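Ticket 666: left/right gripper streams drift apart during replay
Component: Mudwood recorder, sync module
Opened by: Golshifteh Najafi
Status: fixed in branch, waiting on review

Okay, so I finally have something better than "it feels off" for this one! When I replay a two-handed episode in the Clelleck viewer, the left gripper's jaw width lags the right one. At the start of an episode it's fine, and by the end the left side is late by almost 200 ms (I was blaming the viewer for this all morning, sorry viewer).

What I tried first, in order:
Swapped the USB ports. Same lag, still on the left.
Swapped the cables. Same.
Rolled the pose tracker back to the February build. No change, and it broke my config, so don't bother.
Turned off the smoothing filter. The curves got uglier but the gap stayed put.

Then I went digging in the raw logs, before Mudwood resamples anything, and the poses line up nicely on both sides. It's only the jaw width that wanders. That pretty much lets the tracker off the hook and points at how we stamp the encoder packets.

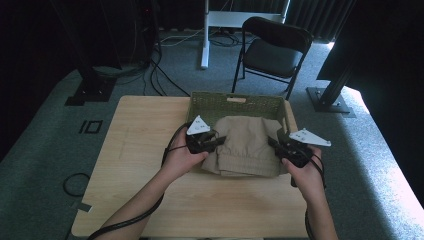
So, the stamping code. The right encoder thread uses the monotonic clock, like everything else in the recorder. The left one goes through the old Diekmann wrapper, which takes a single timestamp at startup and then adds a fixed period for every packet. If the encoder doesn't run at exactly the period in the config, the error just piles up, and you'd never notice on a short clip.

I pulled the wrapper out and pointed both threads at the same clock call. Recorded 5 fresh episodes, replayed them all, and the worst offset I saw was 2 ms. I can live with that!

Still open:
Old episodes. The raw packets keep their arrival time, so I think we can restamp them with a script. I've started one but it chokes on files with a missing header.
Whoever owns the Protemton export, please check whether it reads the jaw stamps directly or goes by packet index. If it's the index, my fix won't do anything for you.
I'd like the recorder to print a warning when the two streams drift apart, but that's probably its own ticket.

Branch is up under sync-jaw-clock. Poke me if the tests fail on your machine, they're a bit slow on the first run.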